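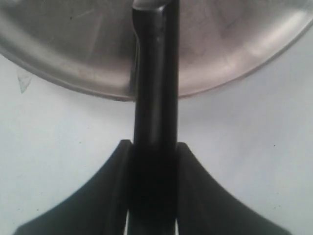 *Photo: wrist camera, prep station. Credit: Chelsea Hebden*

# Who Gets the Easy Part? A Robot Arm in the Pullum Kitchen

Chelsea Hebden and Imogen Blackburn
Work and Technology seminar, final report, June 2024

## 1. Why we picked this kitchen

Pullum is a catering kitchen that makes cold salads, dressings and boxed lunches for offices. In April it put in a robot arm to handle steel bowls at the prep station. The arm was set up by Vudberg, a small installer, and the job software is called Billuvero. The owner, Mr. Mihăilă, let us watch the morning shift and talk to the staff on their breaks.

The sales pitch is easy to repeat: the arm does the dull lifting and people get to do the skilled work. We had both read versions of it in the course packet. We wanted to know what the people at the prep station did with their hands all morning, and if they thought it was better than before.

## 2. What the arm does

The arm picks up a bowl, carries it to the mixing spot, and later moves it over to the wash side. It has a camera at the wrist, and the kitchen has a screen where staff can see what the camera sees. The photo at the top of this report comes from that camera. It shows the black gripper finger in front of the underside of one of the big round bowls.

That view matters more than we expected. When the arm stops, a worker is supposed to look at the screen and decide if the grip is safe to continue. With the finger across the middle and a curve of brushed steel behind it, we found it hard to say from the picture alone how far apart the two were. The steel has bright patches where it catches the light, and we kept reading those as part of the shape. The staff told us they mostly turn around and look at the real bowl.

## 3. What the owner says

Mr. Mihăilă gave us his own log for the first weeks. It lists 3,494 bowl moves and 275 stops where a person had to step in. He is pleased with this. To him it means the arm did the rest alone, and he points out that no one has been let go.

We don't dispute the log, but it only counts what the arm does. It has no column for the time a worker spends walking over, checking, pressing resume and walking back to a half-chopped tray of celery. It also doesn't say how long a stop lasted. We asked Vudberg for that and were told the software doesn't save it in the version Pullum bought.

## 4. What the workers say

There are 4 people on the morning shift. All of them said their shoulders feel better, and we want that on record, as it would be unfair to leave it out. A full bowl is heavy, and lifting it all morning was the worst part of the job.

After that the answers got mixed. One prep cook said she used to plan her own morning and now she plans it around the arm. Bowls have to be set down in marked spots, with nothing leaning on them, or it won't pick them up. Another said the lifting used to be when he talked to the person next to him. A third liked the arm fine but wanted to know why watching it wasn't counted as a task on the shift sheet. We thought this was a fair question and didn't hear an answer to it.

Everyone got 50 minutes of training. It covered the stop button, the resume button and how to wipe down the gripper. It did not cover why the arm stops, so people have made up their own theories. One blames shiny bowls, another blames the placement. Either could be right.

## 5. What we think

The arm took away a heavy job and added several small ones – setting up, checking, resuming, cleaning – that don't show up anywhere. "Skilled work" did not increase in any way we could see. The salads are the same salads and the recipes come from the same binder.

Our sample is one kitchen and one shift, and Imogen thinks I'm too hard on the owner here. Her view is that relief from lifting is worth a lot of annoyance. Mine is that he should find out how much annoyance there is before he orders a second arm, which he has said he wants to do.

We suggested two changes to him: log the length of each stop, and put "arm watch" on the shift sheet with a name next to it. He said he would bring up the first one with Vudberg. He has not decided on the second.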